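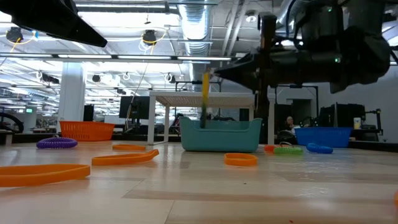

Sedlow Stores and Supplies Team

Home | Guides | Forms | Contact

How to Label and Count Small Stock
June 2020, by the Stores Desk

Small stock means anything issued by the handful: bands, clips, crayons, tape. Each type gets one bin and one stock number. Numbers start at 1032 and are never reused.

1. Empty the bin and wipe it out. Remove old labels completely.
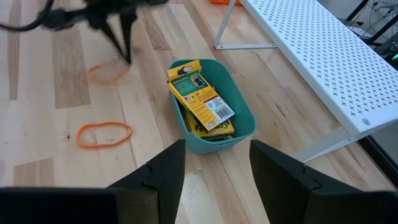
2. Print the new label at 80 percent scale. At full size the text wraps and the scanner rejects it. Fix the label to the short side of the bin.

3. Count loose items by weight. Weigh 4 pieces, divide to get the unit weight, then weigh the full contents in a tared tray. Boxed items are counted by the box. 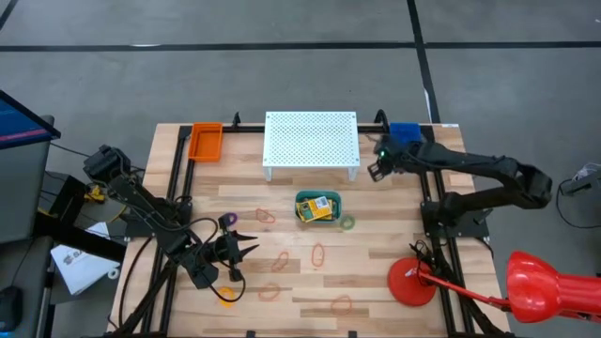
4. Enter the result in Pusiston under Stock > Adjust. Use reason code 124 for a recount. Leave the cost field blank.

5. Set the reorder point. Slow items can stay on the default until the October review.
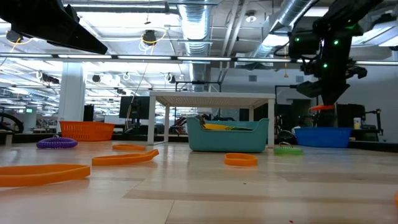

6. If the count differs from the system by more than one full pack, repeat step 3 before saving. A saved adjustment can only be reversed by the Raredov office.

Related guides
Returning Items to Fülöp
Replacing a Worn Scanner Cable
Reason Codes, Full List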